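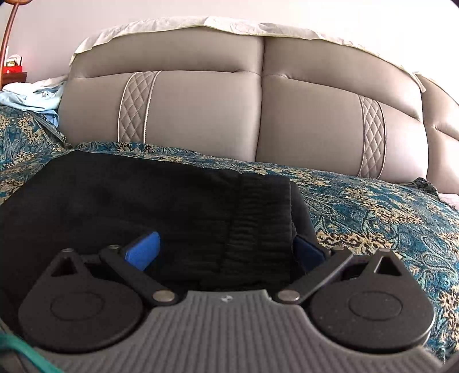

Notebook, soft goods demos, 6 January 2019

Black garment, patterned spread, both fingers on the cloth. I wanted to get the folding set going before I had finished my coffee and I got most of what I deserved for that.

The task as written on the Cabrera sheet: pinch the folded edge, lift, bring it over, let go, back off. Five verbs. My mother does this while talking on the phone and watching a pot. I did it with a gripper in my hand and my tongue between my teeth, and I still managed to fold my own elbow into one of them.

Things to remember for the folding set:

Close slower than feels natural. The blue pads grab fine, but if you snap them shut you get a fat handful of gathers and the rest of the garment comes along for the ride. Eldana's early demos are much better than mine on this. She closes, waits a beat, then lifts. I close and lift in one go, like someone stealing it.

Black on black is a pain to review. I scrubbed through one clip three times trying to find where the top layer ended and the one under it began. The pleated part is easy to find, the smooth part is a rumor. If Pallari wants fold lines labeled by hand they should send lighter clothes or younger eyes.

Don't tidy between takes. I caught myself smoothing the spread with my free hand after each fold, so every start looked like a hotel. Ibrahim says the last batch for Prenia had the same problem and the policy fell apart the first time it met a wrinkle. Now I toss the garment down and take whatever shape it lands in.

Throw out the takes where I regrip. I had been keeping them on the theory that recovery is useful. It is, if it looks like recovery. Mine looks like a man changing his mind. Eldana wants a separate folder for the good ones, so I'll make the folder and we can argue about what good means later.

Target for the whole soft goods job is 2,000 demos. We stand at 845 across both tasks, of which 476 are folds. I did the subtraction twice hoping the bag number would come out bigger.
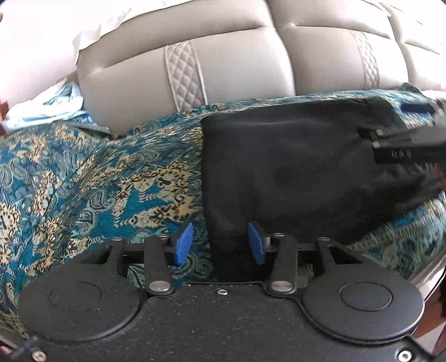
Bag nudging

Second task. Same teal cloth, black bag with a combination lock on it. The sheet calls it "reposition by contact," meaning push the thing without picking it up. I assumed it would be the easy one – no grasp, no layers, just shove.

Pushing low on the front is the way to go. With a pad against the lower front edge the bag tends to slide. Go higher and it tips toward the backrest, and then you are demonstrating how to knock over a bag, which the robot can presumably work out without us.

The cloth moves too. Push for long enough and you have a ridge of paisley building up ahead of the bag, and the last part of every demo turns into plowing. Short pushes, lift off, come back in. It reads as fussy on playback but the end positions are a lot closer to where I meant them to be.

I tried a few with the jaws closed, both pads together as one blunt finger. More control in a straight line, none at all for turning. With the jaws open I can lean on one pad and get the bag to rotate. Ibrahim prefers closed. We agreed to record both and mark which is which in the take name, so there are now 2 naming schemes and I have already used the wrong one.

Keep off the lock. If a pad catches it the whole bag jerks sideways, and I don't want that in the set as a technique.

Wrist is sore on the thumb side. The handle wants you to hold it level and my arm wants anything else. Switching hands gave me a run of lefty demos that look like a different and much drunker operator. Kept them, flagged them.

Still to do

Rename the closed-jaw takes before Eldana sees them.
Ask Brellari whether tipping counts as a failed episode or just an ugly one. Their notes say both, on different pages.
Recheck gripper width readings at the start of each clip. Two of mine begin with the jaws already moving.
More bag demos. Many more bag demos.
Find the wrist brace.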